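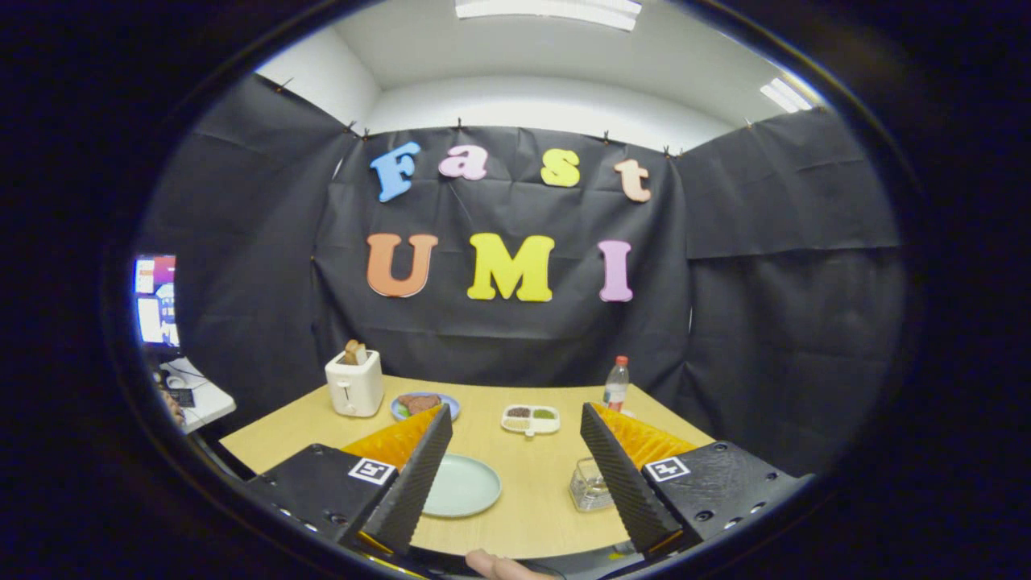

Toast first, then the meat: lunch with Annag Geddes

Reading time: 2 min
Search this site Type and press Enter

Annag Geddes has cooked small lunches for 9 years, and her opinion of toast is strong. "People put it at the side and forget it," she told me at her table in Gindthorpe. "For me it is the plate."

She likes the toaster on the table, with two slices standing in it, so everyone can take one while the meat is passed. The meat goes on a small plate with a blue rim, with a little green on it. "Big plates make people nervous," she said. "They think they must finish."

I asked about the white divided tray, with something dark brown in one part and a green sauce in another. Annag prefers a tray to separate bowls. "You wash one thing. Also the colours stay apart, and my grandson will not eat if they touch."

Her own green sauce is parsley, garlic and vinegar, and she makes 100 grams at a time. It keeps until the next evening. Her neighbour, Shona Nisbet, adds mint, and on this they do not agree.

And butter? "Before the sauce, always," Annag said, and she went to look for a knife.

Last updated: March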